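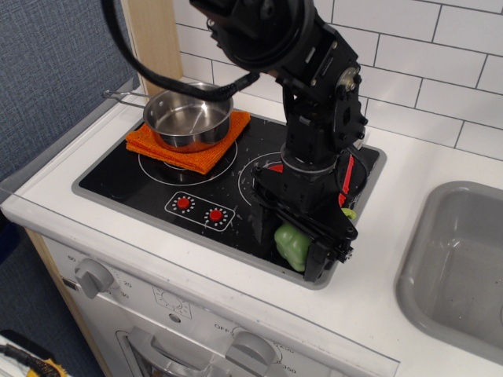
## A small kitchen that is used every day

A play kitchen gets old in a nice way. The black stovetop collects white specks and scuffs, and the two red buttons are pressed again and again by small fingers.

At Bundgate, a toy library with almost 300 members, the play kitchens are borrowed more than any other thing. Parents ask first for the pans. A steel saucepan with a thin wire handle feels serious to a child, and a folded orange cloth under it makes a good pot holder. Then come the vegetables, the light green ones too.

The kitchens go out for 2 weeks, and the cloths are washed when they come back.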